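Search this site... Go

11/12/24
By Mareike Thiele, with Kerstin Rieger and Mervin Fehr

Auto Electrical project report: the fuse block bench board

Background

Our group picked the fuse block for the term project. The other choices were the trailer plug and the horn circuit, and both were taken by the time we got to the sign-up sheet. The idea was to make something the younger students could use to learn what goes where in a small 12 volt system before they get near a real vehicle. Ms Kuhlmann (Gudrun Kuhlmann, our shop teacher) said keep it small. One block, one set of fuses, one page of instructions.

We called it Bokamia because the report form needed a project name and Mervin already had that written on his binder.

Budget was 60 dollars. We went over at first because of the wire, then found leftover wire in the shop and took ours back.

What a fuse block does

Short version. Power comes in from the battery, gets split into several circuits, and every circuit goes through its own fuse. If something shorts out, the thin metal strip inside the fuse melts and that circuit goes dead before the wire can overheat. The rest keeps working. Blade fuses are the flat plastic kind with two metal legs. The colour tells you the rating, so you have to replace a fuse with the same colour and never a bigger one. Kerstin wants this in capitals on the instruction page – NEVER A BIGGER ONE – because her uncle did it on a boat trailer and cooked the harness.

Setting up the bench

We work on a yellow board because it shows up dark parts well and it can be swapped out when it gets marked. It is already marked. The block goes in the middle, fuses to the left, lid off to the side. Small parts stay on the board, everything else goes to the back of the table. Tape lives at the back too. We tried a parts tray in November but it was one more thing to knock over.
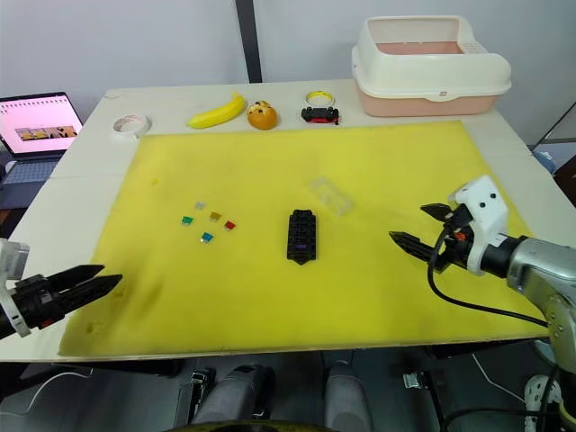 Fig. 1. Fuse holder on the board, with loose blade fuses to the left of it and the clear lid behind to the right.

Procedure (as written on the instruction page)

Lid off. Put it down where you wont lean on it.
Sort the fuses by colour.
Check each fuse. Hold it up to the light and look for the strip. Broken strip = bad fuse, goes in the reject cup.
Line up both legs with the slot before you push. Straight down, even pressure.
Fill from one end to the other, do not skip around.
Check the order against the chart.
Lid on.

The chart took longer than the rest of the page put together. First version listed the circuits by name (lights, horn, fan and so on) and the testers kept reading the names and ignoring the colours. Second version is just the colours in a column with the circuit name in smaller print beside it. Much better. Kerstin redrew it twice more so the column runs the same direction as the block does when it's sitting in front of you, which sounds minor but people were filling it backwards and then wondering why the chart didn't match.

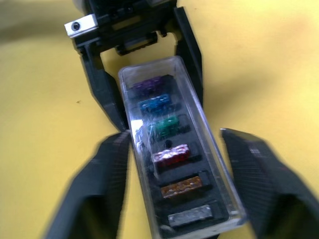

Lid on is also when you do the last check, and that step got added late. Ilse Petersen from the other section tested the page for us and pointed out you can put the lid on, walk away, and never look at it again. So now the last line says read the colours off through the lid, far end to near end, out loud to your partner. The partner holds the chart. Glare off the plastic is a nuisance under the shop lights so tilt it a bit if a colour is hard to make out.

Problems we had

Fuses going in crooked. By far the most common. One leg catches the edge and the fuse leans, and if you keep pushing you can spread the contact. Fix: pull it right out and start over. Don't wiggle it.

Grip. Gloves are no good for the small ones. Hold the fuse by the top of the plastic body, at the sides, not by the legs.

Clear fuse vs pale grey fuse. These get mixed up in poor light. We had an arguement about it one afternoon and ended up reading the number with a magnifier. If in doubt read the number, the colour is only a shortcut.

Screw terminals. Easy to overtighten. Snug is enough. Wires go on after the fuses have been checked and come out again, never with the power hooked up. 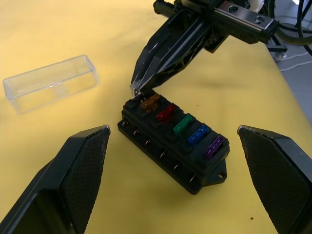 Fig. 2. Clear fuse at the end socket, with orange, red, green, blue and purple seated. Screw terminals run along the front.

Testing

Ilse plus her section did the page cold, no help from us. We logged 229 insertions over two afternoons. Four were crooked and had to be redone, everyone else's went in fine the first time. We expected way more. Probably the "straight down" line is doing its job, or the contacts have loosened up from use, we can't tell which from the data we have. Should have used a fresh block for the second afternoon.

What we would change

Screw the block down. It has a mounting hole and we never used it, so it slides when you push. Obvious now.
Laminate the chart.
Get a better light over the bench.
Start the write up earlier.

Who did what

Mervin – wiring and terminals. Kerstin – chart and instruction page. Me – test log and this report. Thanks to Ilse for the testing and to Ms Kuhlmann for the wire.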